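Home Organization Basics, Session 4: Sorting Small Stuff
Handout to go with the talk, 3/30/18

Okay, so last time we did closets and everybody went home exhausted. Tonight is flatware, and I promise it's easier on the back.

I started teaching this after I helped clear out the kitchen at the Wandum guesthouse. They had 2,591 pieces of flatware in there (I have the inventory sheet, ask me and I'll pass it around) and by the end we kept 1,779. Most of what went was odd forks. Forks breed, I swear!

Working from bins
My whole method is two bins and a bare table. Get two that are different colors, because at the end of a long evening you will forget which is which. One is for what stays in the kitchen, the other is for what leaves it. Put them at opposite ends of the table and dump the drawer out in the middle – yes, all of it, the corn holders too.

Do one kind of thing at a time. I like to start with forks since they tangle and get in the way of everything else. Spread them out so no two are touching, then go one by one. Wobbly handle? Leaves. Bent tine? Eskil Engström, who took this class in November, straightens his with pliers, and if you enjoy that kind of thing, go ahead. I don't.

Mixed handles
This came up a lot last time. You don't need a matching set. Light handles next to dark ones look fine on a table as long as you have enough of each to go around. What I would watch is wooden handles, which don't love the dishwasher. Wash those by hand and dry them before they go back in the drawer.

How long it takes
Give yourself 30 minutes for a normal drawer, 50 if there's a second one you've been pretending isn't there. Stop when the time's up, even mid-pile. You can leave the bins out overnight.

For next time
Do one drawer at home and bring me your leftovers. Margus Butkienė is taking a box over to the Barnard Street kitchen and can use anything that's still sound. Read the Mirani chapter on drawer dividers too, it's short, and skip the part about labels.
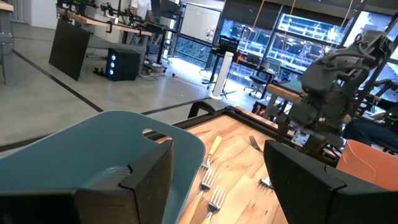
Photo: Flesutier
Forks out on the wood tabletop, with the teal bin on one side and the coral-orange container on the other.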